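Junaid Lashari
@junaidlashari
A small thread on what we learned in June about cloth folding from wrist camera only. 1/7 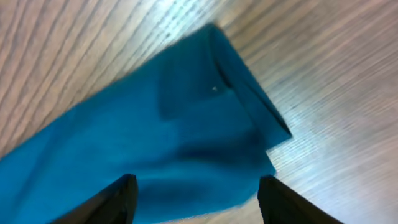 Our policy, Bimar, decides where to grasp a cloth with no overhead view. The hard part is motion blur. Most groups throw blurred pictures away before training, and we also did this for the first version. But even when the wood grain is smeared, the dark crease where the teal flap turns over is still readable, and the pointed tip of the flap too. So we asked if the blurred ones can teach something. 2/7

We trained two models on the same 3,000 episodes. One saw only the sharp pictures. The other, which we call Bimar-B, saw everything, with a blur score given as an extra input. 3/7

Then we tested both on cloths which were not in training, 241 trials for each model. The sharp-only model missed the corner on first grasp 39 times more than Bimar-B. I did not expect such a big difference, so I ran the whole test again. The order stayed the same. 4/7

The blur score matters. Without it the second model becomes too careful, it stops above the cloth and waits. We saw the same behavior earlier in Pakau, our older baseline. 5/7

Limits: one arm, one type of table, plain cloths only. With printed fabric the model can take a line of the pattern for a crease. I have no good solution for this yet. 6/7

Code is being cleaned now. If you work with wrist cameras and have kept your blurred data, please write to me, I would like to compare. 7/7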